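Suche Beiträge, Personen, Themen

Wir verwenden Cookies, um dir ein besseres Erlebnis zu bieten. Alle akzeptieren | Einstellungen

Gebhard Holzer
30.10.24

1/ Karkitz hat 1.580 Einwohner, zwei Bäcker und seit gestern Abend angeblich Glasfaser. Ein Thread über das Wort "angeblich".

2/ Der Vertrag mit Karnotance liegt bei mir seit Januar in der Schublade. Bis zu 2.000 Mbit/s. Das "bis zu" steht in einer Schriftgröße, für die ich die Brille meiner Frau brauche.

3/ Zuerst kam der Mann für die Begehung. Er stand im Flur, klopfte an die Wand und sagte "aha". Dann ging er in den Keller und sagte dort auch "aha". Das Protokoll habe ich unterschrieben, es war eine Seite mit sehr viel Platz.

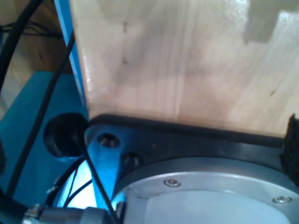

4/ Danach kam die Baufirma Rüegg und machte den Gehweg auf. Dann machte sie ihn zu. Dann kam die Wasserversorgung und machte ihn auf. Wir Anlieger haben uns das vom Fenster aus angesehen wie Tennis.

5/ Vor meinem Gartentor ist seither eine Stelle im Asphalt, die bei Regen als Vogelbad dient. Ich habe das gemeldet. Rückmeldung: Der Zustand entspricht dem ursprünglichen. Das kann nur jemand schreiben, der den ursprünglichen nicht gekannt hat. Oder die Amseln.

6/ Im Sommer dann Informationsabend im Gasthof. Eine Dame von Karnotance zeigte Folien. Auf Folie eins war eine lachende Familie mit Tablet, auf Folie zwei dieselbe Familie, noch fröhlicher, mit zwei Tablets.

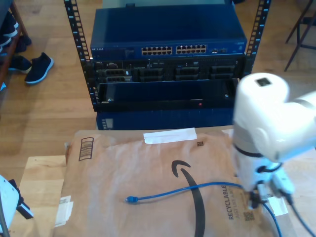
Benedikt Rainer aus der Unteren Gasse fragte, wann es denn losgeht. Antwort: "zeitnah". Benedikt ist Landwirt und wollte wissen, ob vor oder nach dem Mais. Man hat sich auf "zeitnah" geeinigt.

7/ Es war nach dem Mais.

8/ Die Hotline verdient ein eigenes Kapitel. Man gibt die Kundennummer ein, danach die Vertragsnummer, danach das Geburtsdatum, und dann fragt ein Mensch: "Wie war Ihre Kundennummer?" Die Warteschleifenmusik hat 5 Takte. Ich kann sie auf der Blockflöte.

9/ Kleiner Trost für alle, die sich wie ich nie gefragt haben, woran so ein Netz am anderen Ende eigentlich hängt: an einem Gestell mit Löchern.
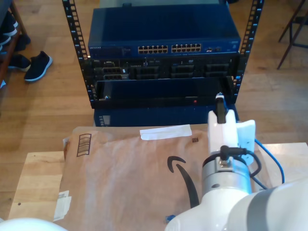 Oben der Switch, darunter der Server.

10/ Gestern also der Freischalttermin, zwischen 8 und 18 Uhr. Ich habe mir dafür freigenommen. Der Techniker kam um 17:52 und fragte als Erstes nach der Toilette. Als Zweites fragte er, ob ich sicher sei, dass ich Glasfaser bestellt hätte.

11/ Dann steckte er den Router an, einen Trirnarard. Weiß, hochkant, sieht aus wie ein Luftbefeuchter mit schlechtem Gewissen. Alle Lämpchen blinkten. "Das muss so", sagte der Techniker und war weg.

12/ Ich habe gleich gemessen: 100 Mbit/s. Gut, dachte ich, das Wort war ja "bis zu", und 100 ist bis zu 2.000.
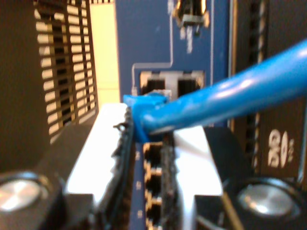

13/ Zweiter Anruf bei der Hotline, diesmal mit Blockflöte in Reichweite. Ob ich denn per WLAN messe? Ja. Dann bitte mit Kabel. Ich habe also im ganzen Haus nach einem Netzwerkkabel gesucht, so einem blauen mit angespritzter Tülle wie oben. Gefunden habe ich drei Scart-Kabel und die Garantiekarte eines Faxgeräts.

14/ Benedikt hat mir eines geliehen. Es ist gelb und riecht nach Stall. Damit messe ich jetzt exakt dasselbe, nur steht der Laptop dabei auf der Schuhkommode.

15/ Ticket ist offen. Man meldet sich zeitnah.

16/ Nachtrag, weil gefragt wird: Nein, der alte Anschluss läuft noch. Den kann ich kündigen, sobald der neue läuft. Ob er läuft, entscheidet Karnotance — telefonisch erreichbar werktags.

Kontakt | Impressum | Datenschutz | Nach oben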